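Workshop notebook, 7/22/24

Glue tests, continued. Where I'd got to last time: the Mernano hide glue was going off far too quickly on the long joints, and the Negri stuff (the bottled liquid one) was lovely to spread but had let go on two of the sample blocks when I twisted them. So the plan for this session was to slow the Mernano down a bit, do another set of blocks, and then if I was feeling brave get on with the actual chair.

The chair, for anybody reading who hasn't tripped over it yet, is the low nursing chair with the turned front legs. It came in with every joint in the seat frame loose and the back splat held in by hope and a panel pin. Old glue in all the sockets, brown and crumbly, and on top of that somebody has been in with white glue at some point, so every joint needs cleaning twice. I've done the front rail and both side rails. The back rail is still to do and I'm not looking forward to it, there's a nail in there snapped off below the surface and I can only feel it with a scribe.

Right, the glue. I soaked the granules overnight in cold water as usual and warmed the pot slowly. Last time I let it get too hot, I'm fairly sure, as it had that smell and the skin on top was tough as leather. Kept it lower this time and added a pinch of salt to half the batch. Marked the salted jar with a blob of red paint on the lid so please don't swap the lids! The salted half stays open noticeably longer. I had time to brush both faces, wander back for the clamp I'd forgotten, and still get a good squeeze-out all the way along. The unsalted half had gelled on the brush by then.

Made 24 sample blocks in all, beech on beech, half with each batch, and wrote the batch on the end grain in pencil. They'll sit until the end of the week and then I'll break them. I want to see wood torn out on the faces. If they come apart clean and shiny I'll be back to the drawing board and probably sulking.

Clamps were the next headache. The seat frame isn't square (it's wider at the front, as they mostly are) so a straight sash clamp across the sides just slides off towards the back. I cut four wedge-shaped cauls from scrap pine and lined them with cork, and that gives the clamp heads something parallel to bite on. Dry run went well. Second dry run went badly, one caul skated off and went under the bench. Have now stuck a strip of sandpaper to the back of each one and they stay put -- should have done that to begin with.
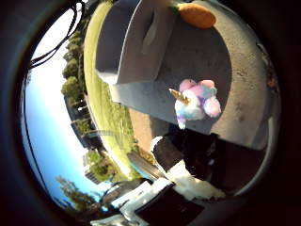

Upholstery next, or at least thinking about it. The seat had the old stuffing in under a layer of foam under a layer of brown dralon, and I've saved the hair, which is worth keeping once it's been washed and teased out. There's a good bag of it. The webbing is finished and so is the hessian. For the top cover the customer wants something pale for a nursery, and I've been trying to talk myself round to it. I'd have gone for a dark green and left it there. But I had a look at that little plush unicorn with its pink, lavender and pale blue all running together, and soft colours like that do sit kindly beside one another, so I've pulled the lavender and the washed-out blue from the Feron sample book and pinned both to the board. The lavender is a wool mix and will take a pleat better. The blue is nicer to the hand but it frays the minute you cut it, and I'd have to run a line of stitching round every piece before doing anything else. Price is 39 a metre for either so that doesn't help me decide.

Tacks: we're low on the 13 mm improved ones and completely out of fine. I've put them on the order list along with a new ball of laid cord. Somebody has been using my good magnetic hammer on something hard, there's a nick in the face, and it's leaving a mark on every tack. I've dressed it on the stone but would be grateful if it went back to being the upholstery hammer only.

Finish on the legs. I tried the Clulidar wax on the underside of one rail first and I'm glad I did, as it went on much redder than the tin suggests. On the old polish it looked wrong, rather like boot cream. Went back to plain shellac, three thin coats with a rubber, and then cut it back with the finest wire wool and a bit of clear wax. Much better. The worn patch on the left front leg still shows lighter and I intend to leave it that way, it's honest wear and you'd only make a muddle by colouring it in.

To do next:
Get the broken nail out of the back rail (try the hollow drill, go slowly)
Break the sample blocks and write down what happened to each
Wash the hair, second rinse without soap
Ring the customer about lavender or blue
Glue up seat frame with the salted batch if the blocks look good
Find the missing caul, it's still under the bench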